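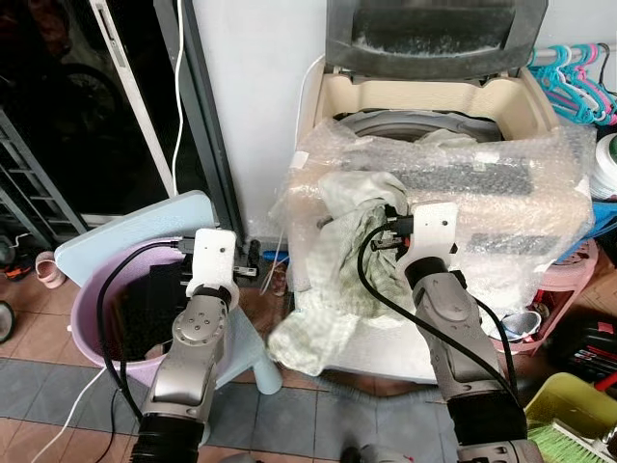 Speaker notes: What a house draws when everyone is asleep
Seema Dhillon
Nov 20, 2023

Opening

Thank the library for the room. Say where the restrooms are. Handout is one page, both sides, and people can write on it.

Start with the question I get most at the Judalham office: "Why is my bill the same when we were gone for a week?" Ask for hands from anyone who has come home from a trip and wondered that. Then go straight to the answer. A house with the lights off is still using power, and most people have never looked at how much.

I call this the overnight load. It goes by other names (standby, idle, baseload) and they don't all mean quite the same thing. Tonight I mean whatever the meter reads at three in the morning, when the people in the house aren't doing anything.

The arithmetic

Write this on the board and leave it up.

One watt, left on all year, is 8.76 kilowatt-hours. A hundred watts left on all year is 876 kilowatt-hours. Have people take the rate off their own bill and multiply. Don't give them a rate, they will argue with it.

Then do 300 watts, which is what I found at the Morrison Street duplex in August. That's 2,628 kilowatt-hours a year. Pause here. Let them work out the cost themselves.

Watts are a speed and kilowatt-hours are a distance. If someone looks lost, use the car comparison. If no one looks lost, skip it.

The Morrison Street story

Two units, same floor plan, same age of refrigerator. The upstairs tenant paid a lot more and thought the meters were crossed. The meters were fine. Upstairs had:

- a second refrigerator in the back hall with a torn door gasket, holding soda
- a cable box and a game console set to stay ready all night
- a dehumidifier that had been left running after a leak was fixed
- an aquarium (leave it alone, the fish need it)

The second refrigerator was the largest by a good margin. They unplugged it, gave it a week, and didn't miss it. The gasket on the kitchen one was fine but the coils were packed with dog hair.

Don't name the tenant. She said I could tell the story but she has neighbors who come to these.

How to check your own house

Method one is the meter. Go out late, after the last person is in bed, and write down the number. Write it down again before anyone makes coffee. Subtract, then divide by the hours between. A furnace fan or a water heater may cycle on during the night, so do it on 2 nights and compare.

Method two is a plug-in meter. The library lends the Lilludo model for two weeks at a time. Plug it into the wall, plug the appliance into it, and read the watts. For a refrigerator, leave it at least a full day, as the compressor comes and goes and a quick reading will be wrong in one direction or the other. Don't use it on a space heater with an extension cord. Don't use it on a dryer or a range, it won't fit and shouldn't.

Method three is the breaker panel, one circuit at a time, watching the meter. I don't recommend it for this group. If someone asks, say talk to an electrician first.

Things that get blamed and shouldn't

Phone chargers. A modern one with no phone on it draws very little, well under a watt in most cases. I used to tell people to unplug them all. I've stopped — it makes people feel done before they've looked at the hall refrigerator.

Same for LED nightlights and the clock on the microwave.

Power strips

A switched strip is useful behind a television, where several things sleep together. Put the cable box on the always-on side if it takes forever to restart. Never plug one strip into another. Someone will ask about smart strips. They work, and they use a little power of their own.

Questions I expect

Medical equipment: leave it plugged in, full stop. Ask the utility whether they have a medical rate.

Solar: the overnight load still counts. It comes from the grid or from the battery.

Renters: the Drunemen building has landlord-owned refrigerators. Tenants there can report a bad gasket as a repair. Have the form with me.

Close

Remind them the sign-out sheet for the meters is at the front desk. Collect the pencils.

Recent talks
Reading a Gas Bill Line by Line
Storm Windows on Old Houses
Water Heaters: Repair or Replace
Drafts, Attics and Where to Start

Contact the Judalham Home Energy Desk | © 2023 Judalham Home Energy Desk | Back to top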